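Bench inspection, Feltbridge workshop — April round
Checked by: Woo-jin Cho

1. Black tabletop. Wiped down. It shows every crumb of white plastic, so there are no excuses. PASS

2. White cables. Follow each one by hand from end to end and look for nicks. One day somebody will label them, and I shall bake a cake. PASS

3. Warning triangles. Still stuck on, still readable, still ignored by visitors. PASS

4. White plastic parts. Look in grooves and slots for swarf, and run a thumb along the edges (gloves, please; we are down to 2 plasters). PASS, with grumbling

5. Green backdrop. No trailing hem, nothing hung over it to dry. PASS

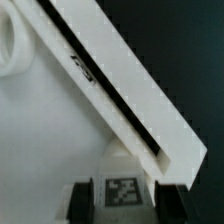
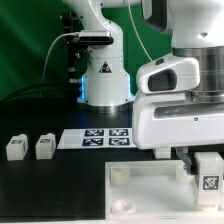
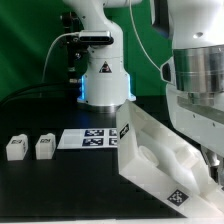 Guillot wrote back within the hour to say that item 4 ought to be a fail, that grumbling is no category on any form he has ever signed, and that a groove wants a soft brush and a torch before anyone calls it clean.

Noted. Brush ordered from Zovwood, 3 to a pack. Item 4 changed to RECHECK.

6. Floor under the bench. One hex key, one biscuit, both recovered. PASS

7. First aid box. See plasters. FAIL

8. Stop button. Pressed, everything stopped, including my tea break. PASS

Recheck of 4 and 7 due before the Prestis visit.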